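Equipment > Hand-Held Grippers > Okley Pair (left and right)

Okley Pair, hand-held demonstration grippers

I've been building and using these for long enough that I should probably write the page properly instead of sending the same long email every time someone asks. The Okley is a pair of grippers you hold, one in each hand, and use to do ordinary chores while we record what your hands did. The recordings train a policy, and the policy runs on a two-arm robot with the same jaws bolted to its wrists. We sell them out of Gurkbridge to labs and to the odd stubborn individual (hello, you know who you are!).

The pair on sale now is the second version. The first had a trigger that made your index finger ache after half an hour, and I still have a box of those triggers under my bench if anyone wants one.

What we were trying to find out

The question that got me started was pretty small. When people teach a two-armed robot with hand-held grippers, does the hand that isn't doing anything matter? Most of the recordings I'd seen treated the idle hand as dead weight. You pick up the toothbrush with the left, drop it in the mug, and the right hand just sort of floats wherever the person left it. I had a hunch that the floating was hurting us, and I wanted to test it on something dull enough that I couldn't fool myself.

So we recorded 3000 demonstrations across 13 tabletop chores, all with Okley pairs. Then we trained the same policy two ways. One got everything, both hands, as recorded. The other got a set where the idle hand had been asked to hover near the thing it would touch next, or near the thing the busy hand was heading for if it had no next job. Same people, same objects, same amount of training. The only thing I changed was one line on the instruction card, and I wrote that line four times before people stopped asking me what it meant.

What came out of it

The hovering set did better, and by more than I expected on the chores where something tall or tippy is on the table. Mugs were the big one. With the floating hand in the data, the robot's spare arm would wander in close to the mug and bump it while the other arm was lining up. With the hovering hand, it mostly parked itself somewhere sensible and stayed put until it was wanted.

Where it made no difference at all was flat stuff. Folding a dishcloth, sliding a card across the table, that kind of thing. Both policies were fine and I couldn't pick between them. I also have to tell you that it made one chore worse! Opening a zip pouch takes both hands right away, and people who'd been told to hover came in late with the second one. The robot picked up the same hesitation, down to the little pause. I've left that chore in the results table because I think it's the most useful row in there.

We also tried it with less data. At 1000 demonstrations the gap was still there on the mug chores, though the runs were noisier and I wouldn't bet my lunch on the smaller differences.

How we run a session

Twenty minutes is my limit for one person. After that the grips get sloppy, and you can see it in the recordings if you look at how hard people are closing the jaws. We give people a break, swap the objects, and move the start positions a bit. I used to let folks choose their own start positions, and everybody put the mug in the same comfortable spot every single time (me included).

Thin handles are where new people struggle. A toothbrush wants to roll in the jaws, so I tell them to take it at the thick part of the handle, tilt it before they move over to the mug, and let go only when the bristle end is clear of the rim. Whether it goes in bristles up or bristles down is your call, but pick one and write it on the card. We mixed the two in an early batch and the policy spent a lot of time dithering over the mug.

Cables: each gripper has one, and they should come off the back of the hand and go straight down. If yours crosses in front of you, stop and sort it out before you record. I lost an entire afternoon of September data to a cable that kept nudging a cup.

Things I'd tell you before you buy

They're heavier than they look. People with small hands can use them fine, but I'd order the short strap.

The left and right are mirror images and the jaws don't swap across. Please don't force them. I get a sad email every few months.

The recording software is called Pramanik and it comes with the pair. It's plain to look at and it does the job. If you already use Rusetti for playback, the export option is under the File menu and keeps both hands on the same clock, which was the single most requested thing after version one.

Spare jaw pads are sold in packs of 20. Buy one pack with the grippers and you'll be set for a good while, unless you're recording with anything gritty.

The instruction cards from the idle-hand study, both wordings, are in the download along with the results table.

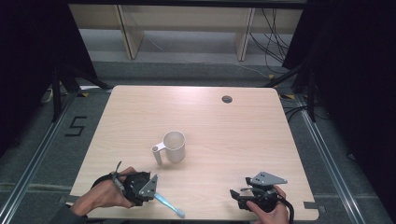
If you only borrow one thing from all this, make it the hover line on the card. It costs nothing, you can try it with whatever grippers you already own, and I'd love to hear if it falls over on your chores the way it did on my zip pouch.

Related items
Okley short strap
Okley jaw pads, pack of 20
Okley single, right hand only
Pramanik recording software, extra seat
Rusetti playback add-on
Gurkbridge carry case for two grippers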